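Nonder Soft-Goods Handling Kit
Two-finger gripper tool, pads and working practice for textiles

Supplied by Dasgate. Page text maintained by Bushra Rana, applications. Last revised August 18, 2021.

Overview

The Nonder kit is a hand-held gripper tool for recording and checking cloth handling before the same task is passed to an arm. It has two black linked fingers with a soft blue pad on the inner side of each. The linkage is the same on the hand-held and arm-mounted versions, so finger spacing and approach angle carry over without conversion.

This page covers the hardware in brief and the handling practice we ask customers to follow. The practice applies to any limp material: garments, banners, bags, covers, wipes. It does not cover rigid parts, wet cloth or anything with needles or pins left in it.

Scope and standards

The fingers are an end effector and are not a complete machine. Once fitted to an arm, the whole cell falls under ISO 10218-2, and where people share the space ISO/TS 15066 should be consulted for contact limits. The integrator carries out the risk assessment under ISO 12100. A risk assessment done for one fabric task does not transfer to another if the reach, the speed or the operator position has changed.

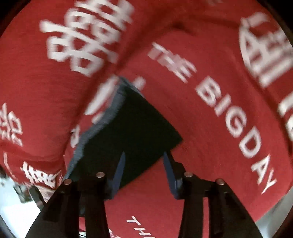 Approach and grip

Bring the fingers in open. Close only when both pads are over the material to be taken. With layered cloth, decide beforehand which layer is the target and write it in the task sheet; "pick up the cloth" is not an acceptable task line where two fabrics overlap.

Take the target at an edge or a raised fold where one exists. Do not press the tips down to force a fold on printed areas, as this marks some inks. Dark material over a strongly coloured one gives little surface detail to a wrist camera, and the edge is the better reference. If the edge cannot be made out, stop and relight.

Do not drag. Lift clear, move, lower, open. The pads must be fully open before the tool is withdrawn, or the top layer will follow it.

Task records

Each record should hold the pad type, the fabric, the target layer and the result. Failed grips are kept and labelled as failed. Deleting them makes the success rate worthless. Start and finish each recording with the fingers open and the material in view.

Keep other people's faces, screens and paperwork out of the working area where possible. Where that cannot be done, the site's own privacy rules apply before any record leaves the building.

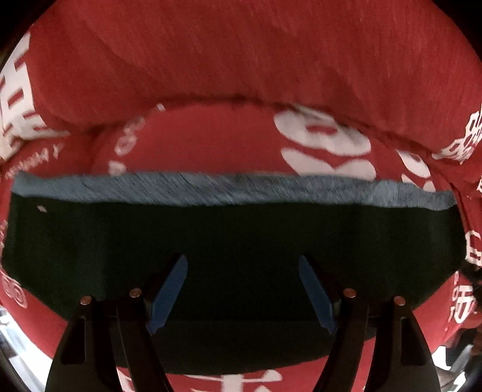
Fingers open at the dark panel, pads facing across the gap.

Pads and inspection

Inspect pads at the start of each shift. Replace both if either is split, glazed or lifting from the finger. Never mix a new pad with a worn one; the grip will pull to one side. Pads are changed at 600 operating hours regardless of condition. Clean with a lint-free cloth and water only. Solvent hardens the surface.

Check the joint fasteners for play every 80 hours. A finger that moves sideways by hand is out of service until it has been adjusted.

Compatible items

Nyberg wrist plate, 6 bolt pattern
Panodwood storage case, holds 2 tools and spare pads
Replacement pads, blue, sold in pairs

Not supplied: arm, controller, guarding, emergency stop equipment.

Orders and technical questions go to the Dasgate applications desk. Quote the serial number from the underside of the handle.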